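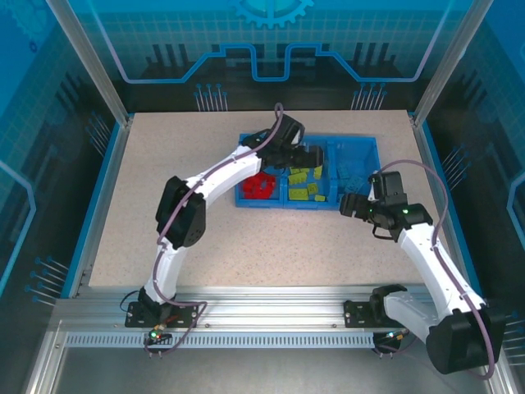
Bricks by colour, one compartment each. Red, green, blue.

Sorting the building bricks — quick notes, more to come when I get a minute.

Colour first. I know the serious builders say sort by shape, and for 2,000 pieces fair enough. For a kids' tub of the chunky ones, colour is faster and the kids can put it away themselves.

Tip the lot out on a hard surface. Bench, table, whatever. Not carpet, you'll be finding them with your feet till January. Spread them flat so nothing hides under anything else, then pull one colour at a time. All the greens, then all the reds. Don't try to do every colour at once, your hands get muddled.

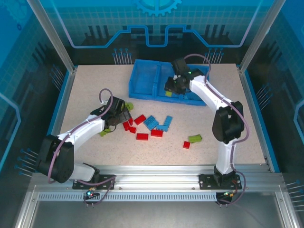
Posted by Skutau Tidy Shed

Use a shallow tray with dividers. Deep tubs are where small bricks go to die. Mine came from the discount place in Nustham, 32 cm across, fits the shelf under the telly with room to spare. Before you buy meausre the shelf, not the tray. Learned that one in Drustivport with the tray allready out of its wrapper.

Clumps — pull them apart before sorting. Stuck pair of flat ones? Put a bigger brick on top, one underneath, and rock. No butter knives, they chew the edges. No teeth either, same reason.

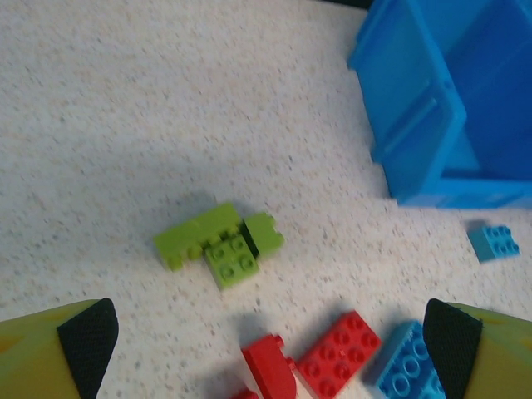

Can I wash the bricks before I sort them?
Warm soapy water is fine, then a rinse and a night on an old towel, studs up so the insides drain. Keep them out of the dishwasher and off the heater.

Blue bricks in a blue tray. Bit of a pain, they disappear. Line that compartment with a sheet of white paper or swap to a clear tray if it bugs you. I put up with it.

Wipe the tray while it's empty. Damp cloth, dry cloth, done. Crumbs get down in the corners, old paintbrush sorts that out.
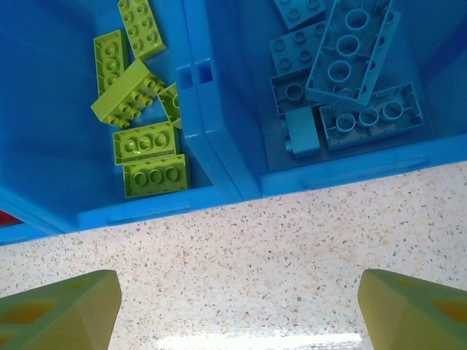 And don't bother lining them up inside the compartments. Drop them in any way up. Stop filling a good 2 cm below the divider or the colours start hopping over when somebody carries the tray.

Odd bits (wheels, windows, the one yellow thing from some other set) go in a jar with a lid. Vincze jars are good, wide neck, 930 ml, small hands fit. Labels next time, have to get dinner on.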